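Bin picking cell drops parts after long run, hoses suspected

Posted in: Cells and Grippers
Viewed 469 times

Brarklow

Good morning to all. I take care of one bin picking cell with a KUKA arm, a small gripper and two gray bins on a wooden table. It picks bars in red and green. Since January it misses picks when the part lies close to the wall of the bin. In the middle it picks well. The last fault came at cycle 3,478. I did the mastering again and the TCP check was fine. What should I look at next, please?

3 answers

Wurkumer

Buy a better gripper.

Tineke Meijer

I had the same problem and it cost me a full Tuesday. Please check if the bin has moved. Clamps on wood become loose slowly, and then your bin frame in the program is not anymore where the bin is. Touch the corners with a pointer tool, write down the values, and compare them with the old ones. Mine was 2 mm away on one side.

After that, look at the hoses. Near the wall the wrist must turn more, so the loop is pulled. Jog by hand at low speed to a part which lies at the wall and watch the fittings at the end of the hoses. If they bend, give the loop more length and put new ties. I change the ties every 3,000 cycles, maybe it is too often, but they are cheap.

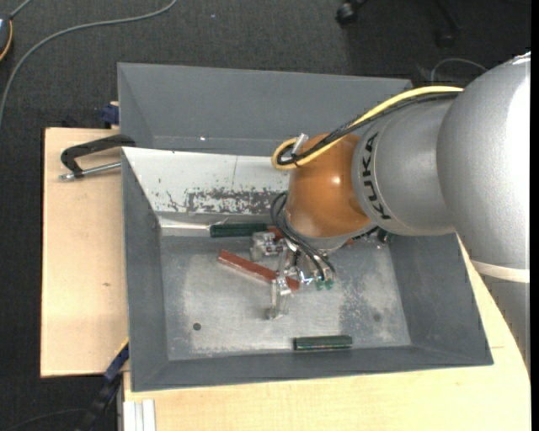

Parnesine asks if the longer loop will not catch on the clamps, and says that on their cell this happened when the arm went down at the corner between the bins.

Yes, it can happen. You must then put the approach point higher and go down straight for the last part of the way.

Ní Mhurchú

I agree about the clamps. Also measure the floor of the bin at several places, not only at one. Ours was bent a little and the finger touched it before it closed.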